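3.2 Surface finish and reported glare

Desk surfaces in the Drirkham reading rooms were grouped by finish before the questionnaire was sent out. Matt laminates, oiled boards and lacquered veneers were treated as separate classes, following De Graaf. Of the 428 forms returned, 38 were left out of the analysis as the desk number was missing or could not be read.

Readers at lacquered desks reported glare more often than readers at matt desks, and the difference was largest in September, when the blinds were still kept open in the afternoon. Desk colour had a weaker effect. Pale surfaces were rated as more tiring under ceiling lights, but only where the finish also had some gloss – a result that agrees with the earlier work at Pollau.

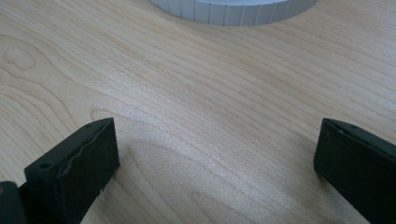
Figure 3. Pale wood surface with a slight gloss under overhead light.

Grain direction was recorded for 14 desks only and was not used in the model. The Vitirard scale was applied without change, except that the two lowest steps were merged. Ratings given after dusk are dealt with in the next section.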